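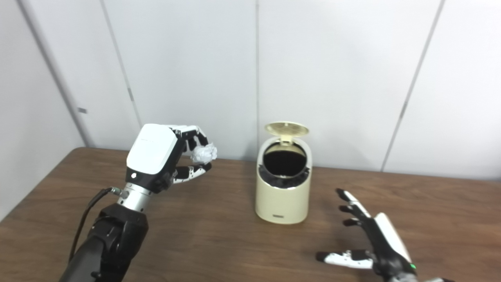

Sturik, 7/27/26

**Figure 4.** Bimanual platform during the paper disposal task. The left hand holds a crumpled paper ball beside the open can; the right hand is empty.

### 4.2 Disposal task

The student teams in the Jastine course trained one policy per task on a shared two-arm platform. Disposal was the shortest of the 7 tasks and the only one with a hinged container. Each trial used one paper ball and a small can with a flip lid, placed on the tabletop between the arms (Figure 4). The ball was scored as delivered if it came to rest inside the can within 15 seconds of the start signal.

Teams recorded 1,806 demonstrations across all tasks, over 80 of them for disposal. Demonstrations were logged with the Imrie recorder and trimmed by hand. Trials in which the can tipped over were kept in the set and marked as failures.

Grasp pose was left to the operator. Early policies released the ball too soon - often at the near side of the rim - and two teams added a short hold before release. The Sokell baseline has no such hold and was run unchanged. Results by team are given in Section 5.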